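The return of the shape sorter

Few toys have changed as little as the shape sorter. A set of chunky blocks, each with an outline a small hand can learn by touch, remains one of the first puzzles most children are given. The Drolta toy library in Clekmont now holds 19 sets, and they are among its most requested items.

Staff at the library advise parents to begin without the box. Blocks are placed on a broad, flat surface and the child is left to handle them freely - stacking, sliding, pushing one against another. Matching a shape to its opening can wait.
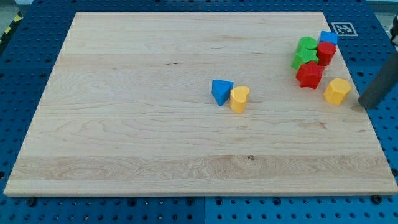

Familiar forms such as the triangle and the heart are usually introduced first. A heart has a clear top and bottom, and children soon discover that it must be turned before it will fit. The Coppens Nursery, which borrows from the library each November, sets aside 30 minutes a day for this kind of play.

Bedanik, a local workshop, repairs worn sets for the library and has returned 2,000 blocks to circulation. Plastic pieces are washed in warm, soapy water and dried fully before they are lent again.

Comments (3)

We still have ours from the eighties. The star is missing, of course.

Is the library open on Thursday evenings?

My daughter only ever wanted the heart. She carried it everywhere.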